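Clurnwood Library reading room: painting starts in May

25 Jun 2025

The reading room on the upper floor of Clurnwood Library will be repainted next year. Work begins in May and the room will be closed for 13 working days. The ground floor, the children's corner and the returns desk stay open as normal.

The room was last painted 14 years ago, in a cream that has gone yellow above the radiators and brown around the door handles. The plaster on the north wall has cracked in several places and will be filled before any paint goes on. The window frames will be rubbed down and given a new coat of gloss. The ceiling rose is staying as it is, apart from a wash.

The contract has gone to Morer, who painted the stairwell and the two meeting rooms downstairs. They will work from the far end of the room towards the stairs, ceiling first. The shelves along the long wall cannot be moved, so they will be emptied and sheeted over. The free-standing shelves will be pushed into the middle of the floor.

What happens to the books

Local history and the large print section are going down to the smaller meeting room and can be used there during opening hours. Everything else from the upper floor will be boxed and stored. Boxed books will still show in the catalogue, but they can't be fetched until the room is open again. If you want something from upstairs for use in May, please borrow it before the end of April. Loans from the upper floor taken out in the last week of April will run until the room reopens, and no fines will be charged on them.

The newspapers will be on the table by the front window downstairs. The microfilm reader will be out of use for the whole period.

Groups that meet in the reading room have been offered the larger meeting room at the same hours. It seats fewer people and has no sink. Groups that would prefer to take a break should let the front desk know by the end of March so that the slot can be given to someone else.

Choosing the colour

In the spring we put up 5 sample boards, each painted in a different shade, and asked readers to write down which they liked. We had more replies than we expected. Most people wanted something light, and the two darkest boards (a sage green and a slate blue) got very few votes between them, though the people who liked the green liked it a great deal and wrote at length.

The final choice is a soft white for the walls and a slightly brighter one for the ceiling. The skirting boards and door frames will be dark grey, which hides scuffs from bags and pushchairs better than the present cream.

Several readers told us that the white board looked different each time they came in, and asked whether it had been swapped. It was the same board. We had moved it from the window end to the wall behind the atlases, where hardly any daylight reaches, and there it looked grey and rather flat. A white wall takes a good deal of its look from the light that falls on it and from the way it faces. Next to something black it also tends to look paler. People who are choosing a white at home may want to paint a piece of board and carry it round the room for a few days before buying the full tin. Look at it upright, too, and in the evening with the lamps on.

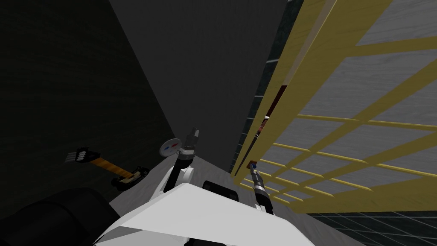

Almost pure white on the upper face, light grey lower down: pale surfaces in a computer-rendered view.

Lighting

The change of colour would do little for the dim end of the room without better lamps, so these are being replaced at the same time. The new ceiling fittings come from Prorkska and give a warmer light than the tubes we have now. The reading lamps on the long tables are being kept and rewired. The green glass shades will be cleaned and put back, with the exception of the chipped one at the end of the second table, for which we are still looking for a match. If you have a spare shade of the same sort in a cupboard, please bring it in and we will see if it fits.

The blinds are being made by Ásgeirsdóttir and will be fitted last. They can be lowered one window at a time, so there should be fewer arguments about glare in the afternoons.

Chairs

The old reading chairs are not being replaced this time. We had a price of £630 for covering the worst of them again in a plain dark cloth, and this has been agreed. They will be taken away and brought back while the room is shut. Please don't tape up any more of the torn seats in the meantime, as the glue makes the old cover harder to get off.

Coat hooks will go up beside the door at two heights. The umbrella stand is moving to the foot of the stairs.

A sheet with the new colours, a plan of the lamps and a piece of the chair cloth can be seen at the front desk. Questions and comments can be left there in writing.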